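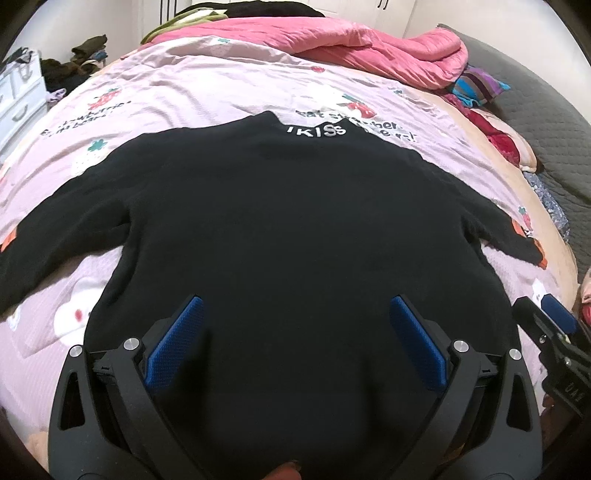 Flirden Fold Planner
Software for two-gripper garment work
Version 11

If you have ever tried to get a machine to fold a shirt, you already know that the folding is the easy part! The hard part comes earlier, when the software has to look at a heap of fabric and decide which bit is a sleeve, which bit is a hem and where two grippers ought to take hold. Flirden Fold Planner looks after that stage, and we have spent a good long while making it pleasant to live with.

You give it recordings from hand-held grippers or live views from your own arms. It marks the outline of the garment, suggests a pair of grasp points, and hands a timed path for each side to your controller. Every suggestion comes with a confidence score, and you can drag any point to a better spot (we do this ourselves more than we'd like to admit).
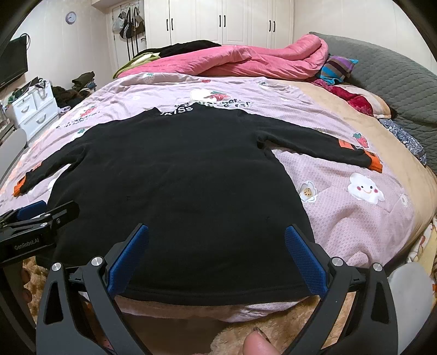

Garment outlines are found by the Storgate module, which was retrained last November on clothes laid out in ordinary bedrooms. Busy bedding used to give it fits. A black sweatshirt on a pink bedspread printed with strawberries and a smiling cloud is the sort of thing it now gets along with nicely, and small bright areas such as orange cuffs make handy anchors for finding the sleeve ends. Lettering near a collar helps it work out which way up the garment is lying, even when the letters are upside down.

What you get
Fold Planner desktop program and command line tools
Storgate outline module
Benedetti path checker, which stops the two grippers from crossing
29 fold recipes, 14 of them for long sleeves
123 page handbook, with plenty of worked settings

Already running Hostero for your logs? Fold Planner writes to it directly, so just pick it from the Export menu.

Page updated May 14, 2025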